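Is it wrong to read my prayers off a page?

Posted by stasach in Prayer and Daily Life

I grew up in a church where everybody prayed out loud and off the cuff, and I was never any good at it. My mind goes blank, I say "just" about forty times, and then I'm thinking about groceries. In November I started using an old prayer book I found on the giveaway shelf at the Nustuvberg chapel, and I've been praying one psalm and one written prayer every morning at 6:30 before the kids are up. I love it! But a lady in my small group told me that reading somebody else's words is the "vain repetition" Jesus warns about in Matthew 6, and now I feel guilty every time I open the thing. Is she right? Do I need to stop? I'd also like to know if anybody mixes the two, and how.

flultis

I'd keep going. Look at what comes right after that warning in Matthew 6 – he gives them the Lord's Prayer! That's a written prayer if there ever was one (well, it's written now). The people he was talking about thought they'd be heard for piling up words, and you can do that with or without a book. I've done it plenty without one.

The psalms were Israel's prayer book, and Jesus was praying from Psalm 22 on the cross. When I can't find words I go to Psalm 130, "Out of the depths," and when I'm really low it's Psalm 102, which even has a heading saying it's for someone afflicted who is pouring out a complaint. I used to skip Psalm 68 because it's long and has all those kings and mountains in it, but it grew on me. My own copy of the prayers is a reprint of a 1620 book and the spelling is a mess, so I read slowly, and I think the slow reading does me good.

pruvost

Your friend means well but no. Pray how you can.

nustuvberg_reader

I mix the two, so maybe this helps. I read the psalm out loud once, then I go back to whatever line snagged me and talk to God about that line in my own words. Some mornings it's two minutes and some mornings the coffee goes cold.

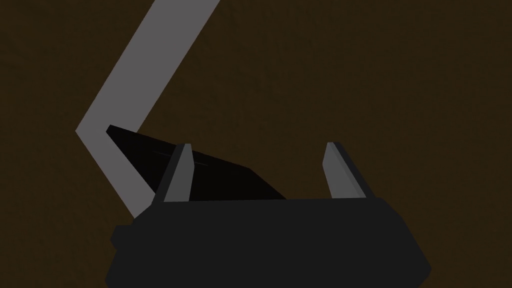 My trouble with praying off the cuff was always that I'd drift and not notice, and a psalm gives me somewhere to come back to. I start out with the verse, wander off toward whatever is bugging me, and then turn and head back. If I drew it, it would look a lot like that light gray bar, going down one way to a point and then bending back the other way. Don't beat yourself up over the wandering part. As for the lady in your group, I'd thank her and maybe ask her to read a psalm with you sometime. My sister-in-law was dead set against written prayers until we did Psalm 130 together after a funeral, and she asked me for the page number afterward.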